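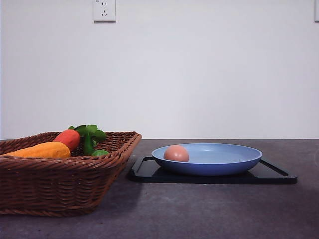 Slide 1. Courgettes: a warning

Evening, everyone. Wait for the kettle to finish.

Start with the confession. Last spring I sowed 16 courgette seeds because the packet said to expect losses. There were no losses. Pause here for those who have done the same and are still being avoided by their neighbours in Vuladstead.

Slide 2. How it gets away from you

Go on holiday on a Friday with one the length of your finger. Come back to something you could moor a boat to.

By August I had given away almost 200. Rekha Palaniappan took five, then started parking round the corner.

Mention the Noltlow show. Rodrigo Salgado's marrow won, and it was a courgette he had lost sight of behind the compost bin. 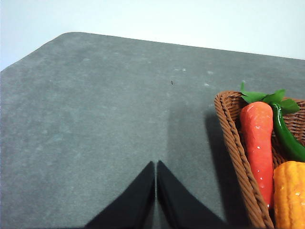 Slide 3. What I do now

Two plants. If you live alone, one, and keep an eye on it.
Pick at 10 centimetres, every other day, including when it rains.
Water the soil and leave the leaves alone. Mildew will come anyway, usually in September, and by then you may be glad of it.

Slide 4. Questions

If asked about chutney — yes, I have tried it. There are jars by the door. Please take one home.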